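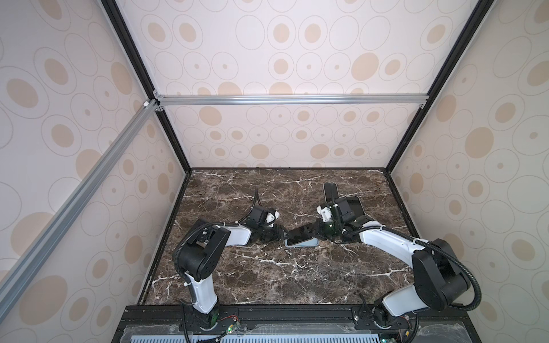 Oval-and-ring wallpaper on three sides of a table with a dark brown marble finish.

Oval-and-ring wallpaper is a family of wall coverings built on one simple idea: thin outlined ovals, often with rings inside rings, repeated over a plain ground. Many of the ovals are filled in with a solid color. I've been writing up patterns for the Tronholm pages since March, and this one is my favorite to look after (I know, I'm supposed to be neutral).

Color
The version I know best has a pale cream ground with tan or light brown spots in different sizes. It sits nicely next to dark surfaces – brown marble with white veins is a lovely match, and the veins keep the whole thing from feeling too tidy!

Makers
Sterkus sells it in 18 colors. Drurker has only 2, but its paper is heavier and I find it much easier to hang. The Iyamu version has bigger rings and a repeat of 15 inches, so buy an extra roll if your walls are tall.

Hanging
Start from a corner and match the rings at eye level first. On separate panels I cut each piece a little long and trim it after the paste sets. Small ovals are forgiving. Big ones show every slip, and I once redid a whole hallway over one split ring.

See also: Dots and spots; Geometric wallpaper; Marble finishes

Last edited 3/26/22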